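Calculer la surface habitable d'une maison avant la mise en vente

Fiche pratique Hornach, rubrique Vendre. Rédaction : Laimutė Ķēniņš. Relecture technique : Lino Ferri. Mise à jour : juin.

La surface habitable figure dans l'annonce, dans le dossier remis au notaire et dans la plupart des estimations. Cette fiche décrit le relevé d'une maison individuelle en pleine propriété. Les lots de copropriété relèvent d'un autre mesurage (loi Carrez), traité dans une fiche distincte.

Matériel

Un télémètre laser, un mètre ruban de 5 m pour les recoins, un plan même approximatif de chaque niveau, un crayon, un tableur. Vérifier le télémètre sur une longueur connue et contrôler la référence de mesure (face avant ou face arrière de l'appareil). Une erreur de référence ajoute ou retire la longueur du boîtier à chaque relevé.

Ce qui compte

La surface habitable est la surface de plancher construite, déduction faite des murs, cloisons, marches et cages d'escalier, gaines, embrasures de portes et de fenêtres. Les parties dont la hauteur sous plafond est inférieure à 1,80 m sont exclues.

Ne sont pas retenus : combles non aménagés, caves, sous-sols, remises, garages, terrasses, loggias, balcons, séchoirs extérieurs au logement, vérandas. Les placards ouvrant de plain-pied sur une pièce sont comptés si leur hauteur atteint 1,80 m.

Étape 1. Découper chaque niveau

Numéroter les pièces sur le plan, dégagements compris. Diviser toute pièce irrégulière en rectangles et en triangles. Une pièce en L donne deux rectangles ; noter le trait de coupe sur le plan pour ne pas mesurer deux fois la zone commune.

Étape 2. Relever les cotes

Mesurer de nu intérieur à nu intérieur, au-dessus des plinthes, à hauteur constante. Prendre chaque dimension en deux points. Si l'écart dépasse 2 cm, la pièce n'est pas d'équerre : relever les quatre côtés et une diagonale, puis calculer deux triangles.

Le mobilier fixe de cuisine ne se déduit pas. Le mobilier courant non plus, mais il gêne la visée ; dégager les angles ou viser au-dessus des meubles.

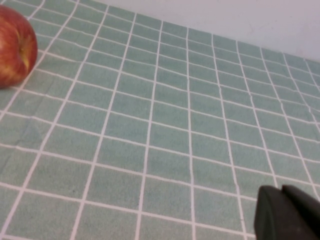
Reporter les cotes en mètres avec deux décimales au moins et conserver la valeur affichée par l'appareil. L'arrondi n'intervient qu'au total général. Un arrondi pièce par pièce peut décaler le résultat de plusieurs dixièmes de mètre carré sur deux niveaux.

Étape 3. Traiter les combles aménagés

Régler le télémètre à la verticale et chercher, sous le rampant, la ligne où la hauteur atteint 1,80 m. Marquer cette ligne au sol avec du ruban de masquage, aux deux extrémités de la pièce. Seule la partie située du côté haut est retenue. Répéter l'opération pour chaque pente et contourner les lucarnes, dont l'emprise peut repasser au-dessus du seuil.

Étape 4. Déduire

Retirer la trémie d'escalier à l'étage, les marches au rez-de-chaussée, les gaines techniques et les conduits maçonnés. L'espace sous escalier est conservé pour la part où la hauteur atteint 1,80 m.

Exemple : séjour de 6,50 m sur 12 m, soit 78 m² bruts. Un conduit maçonné de 0,80 m sur 0,50 m occupe 0,40 m². Surface retenue : 77,60 m².

Étape 5. Contrôler

Additionner, sur une même façade, les longueurs intérieures et les épaisseurs de cloisons et de murs, puis comparer à la cote extérieure. Un écart important signale une pièce oubliée ou une cote mal recopiée. Faire reprendre deux pièces par une autre personne, sans lui communiquer les premières valeurs.

Présentation dans l'annonce

Indiquer la surface habitable seule sur la première ligne. Les annexes viennent ensuite, avec leur nature et leur surface propre : garage, cave, véranda. Ne pas additionner les deux. La mention « surface utile » sans définition est à éviter. Garder le tableau de relevé et le plan annoté dans le dossier de vente jusqu'à la signature de l'acte.

Fiche suivante : Réunir les diagnostics obligatoires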